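Fourteen students at Clavton College have spent their Wednesday evenings since February teaching robot arms to build a computer. The club calls the project Midier, and it is down to enter the Naten student challenge on 7th July.

The job sounds simple. Parts such as a hard disk and a processor have to be picked up and put where they belong. Teams get 11 minutes, and points come off for anything dropped.

Ju-won Pyo, who writes most of the control code, says the drive is the hardest part. "It's heavy for its size and the slots are tight," he says. "If you come in at an angle it jams, and then you start again."

The club practises on a mock board first, then on a real tower laid on its side.
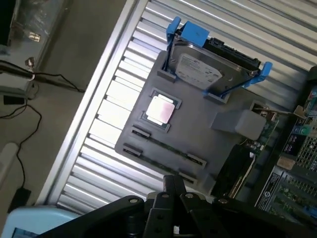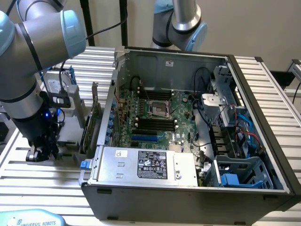 Money is short. The club has spent £1,542 this year, mostly on spare parts, and two members have paid for their own train tickets. Pyo wants one more full week of practice before the challenge – the code for the memory modules still needs work.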